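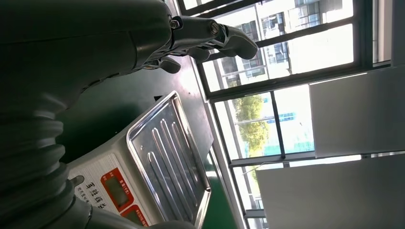

Chapter 4
Writing a Rule That a Robot Cell Can Follow

A good safety rule is a wonderful thing to read. It tells you who does what, where they stand, and how they know they are done. A poor one says "take care near the gripper" and leaves the rest to luck!

Gunvor Ljungberg learned this in her first October at the Sterkanden plant, where the robots handled small parts at a weighing station. The station's rule sheet ran to 17 lines. Only 4 of them could be checked by a person walking past with a clipboard. The other 13 asked people to be alert, sensible or ready. She sat down with Piyumi Bepari from the night shift, and the two of them rewrote every line as something you could see, measure or sign.

Take the line on weighing. The old sheet said the scale should be "tested often." The new one said: place the 1000 gram check weight on the pan at the start of each shift, with the arm stopped and locked out, and write the reading in the log. Suddenly there was something to argue over, and argue they did (how far off may the reading be before you call maintenance?). Those arguments are where standards come from, and they are great fun once you get into them.

In this chapter you will take apart the Sterkanden sheet, learn the difference between "shall" and "should," and draft a rule of your own. Keep a pencil handy. Section 4.1 begins with the word "stopped," and it has more meanings than you might expect.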